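Renting the Robot: Four Months with the Fledeo Tabletop Plan
Speaker notes, Listcombe Small Automation Meetup, December 14, 2019

SLIDE 1. TITLE
Wait for the projector. It takes longer than you think. Say hello, say where the coffee is, say the coffee is not my department.

Disclosure up front: we paid full price. Fledeo sent one free mug. The mug is good.

SLIDE 2. WHAT YOU GET
The Tabletop Plan is an arm, a gripper, the control box, and a login. You rent by the month with a 30 day minimum. The sales page says "ready to work out of the crate." The crate says "two persons, remove straps before lifting," and I trust the crate more.

You supply the table. They do say this, on page 10 of the setup guide, after the part where you set the arm on the table.

Ask for a show of hands: who has ever leased a copier? Good. You already understand the contract.

SLIDE 3. WHY WE BOTHERED
We were pricing an arm to buy. The Abbasi bench unit was on the shortlist and so was doing nothing, which had strong support from accounting. Renting let us put off the decision and call it a study.

The job we had in mind was clearing and sorting: cups, plates, sponges, small light stuff that ends up on a table. Dull work. I like dull work for a test, people don't get sentimental about it.

Don't tell the forklift story here. It's long and it's about a forklift.

SLIDE 4. SETUP
Fledeo promises working motion in an afternoon. We had motion in an afternoon. Working took until the following week.

Things that ate the time:
The network login, which wanted a password with a symbol and then objected to the symbol.
Table wobble. The arm stops, the table keeps going a bit, and the cup you were reaching for is now a moving target. Shim the legs before you touch any settings.
Cables. Leave slack. Then leave more.

The calibration wizard deserves a kind word. It's slow, it plays a little chime, and it worked the first time. Do the chime if the room seems friendly.

SLIDE 5. PICKING THINGS UP
This is the slide people came for, so slow down.

We ran 200 attempts on mixed household objects and wrote down every one. Plates were the sulky ones. A round plate with a low rim gives the fingers very little to hold, and the overhead light bouncing off it did the vision side no favors. Sponges are easy to grab and hard to put down straight. A sponge doesn't care which way it faces, and we decided in the end that we didn't either.

Clear cups I expected to be a disaster. They were only annoying. The stock settings close too hard for thin plastic, and you find out by sound. Go into the grip menu, bring the force down, save it under its own name. If you don't rename it, the next update puts the old number back. Ask me how I spent April. (Pause. If no one asks, move on.)

SLIDE 6. SUPPORT
The plan says a reply within 48 hours. We got replies inside that every time. Whether a reply is an answer is a separate product, I think it's called Premium.

To be fair, the second person we reached knew the gripper cold and sent us a settings file that fixed our drift. I've saved it in three places.

SLIDE 7. THE SOFTWARE
The task builder is drag and drop. Lots of dragging. If you can write a script, use the script window, hidden under Advanced as if it might frighten someone.

Dosetti makes a labeling add-on that plugs into the same login. We tried it for the object names. It's fine. It costs extra, it saved us some typing, and it insists on calling every sponge "soft item."

SLIDE 8. WOULD I RENT IT AGAIN
Yes, for a trial. Month to month, with one clear job and a table that doesn't move.
No, if you already know you want an arm for years. Run the numbers and buy one, from Abbasi or whoever, and get the mug some other way.

Biggest gripe: the return window. You book pickup ahead, you get charged if the crate's been thrown out, and guess what everyone throws out.

SLIDE 9. QUESTIONS
Leave the last picture up while people talk. Repeat each question into the mic, the back row never hears them.

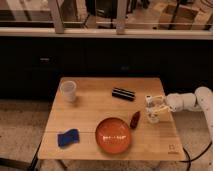 Reading time: 4 min

Clear cup in the fingers, just off the wood, orange plate still waiting its turn. If someone asks about grip force, go back to slide 5. If someone asks about price, the sheet is by the door.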